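Filed under: Research Articles > Household Studies > Table Use and Clearing

3.2 Object placement and surface sharing on the table

The second part of the study deals with where items come to rest on a table that is in use for food, and in particular with cases in which one item is set down on another instead of on the tabletop. Earlier work by our group (Hao and Robles, the Kurkorel survey) treated the table as a single plane divided into zones. That model accounts well for large, stable items such as serving dishes, which tend to stay where they are first put. It accounts poorly for bottles, cups and small loose pieces, which move often and are frequently placed wherever there is room.

We therefore coded each placement by its supporting surface. Three classes were used. A direct placement is one in which the item rests on the tabletop. A nested placement is one in which the item rests inside a container made to hold it, such as a spoon in a cup. A borrowed placement is one in which the item rests on or in something intended for a different use. A bottle lying on a dinner plate is a borrowed placement, as is a napkin pushed into an empty bowl. Lids and caps still attached to their containers were ignored.

Coding was carried out on 759 table states collected at the Prakach and Harkent sites between the start of the study and the end of June. Each state was coded independently by both authors. Where the codes differed, the state was reviewed a second time and a joint code was entered. Most disagreements concerned small food pieces close to the rim of a cup or bowl, where it was not clear from above whether the piece touched the container or only stood near it. We adopted the rule that a piece is direct unless its support by the container can be seen. Near contact was entered in a separate field.

Orientation was coded for bottles only. A bottle was recorded as upright, lying, or inverted, the last being common for squeeze bottles with a flat cap. For lying bottles we also recorded whether the full length fell within the outline of the item beneath. This matters for clearing order. A bottle that lies wholly within a plate can be carried off with the plate, while one that overhangs the rim usually has to be taken first. Of the lying bottles, 26 were borrowed placements on plates, and these form the subset discussed in the rest of this section.

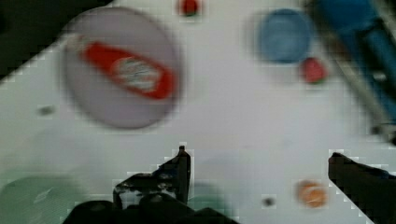 Figure 2. Borrowed placement: red squeeze-type bottle lying diagonally on a round plate. Strawberry-like pieces and a blue cup or bowl share the white tabletop.

Within the subset, the choice of plate appears to depend on free area more than on the position of the plate. Large flat plates with a smooth interior received bottles more often than bowls or deep plates did, and plates already holding food were seldom used. The diagonal was the most common alignment. We attribute this to reach: an item put down with one hand tends to follow the line of the forearm, and few people correct it afterward.

Small loose pieces show a different pattern. They were mostly direct placements, and their distance from the nearest container varied widely. The Kang index of scatter, which assumes a common center, gave unstable values for these items and was dropped from the analysis. A nearest-neighbor measure was used in its place, with distances taken from the edge of each piece to the closest rim.

Clearing order is taken up in Section 3.3.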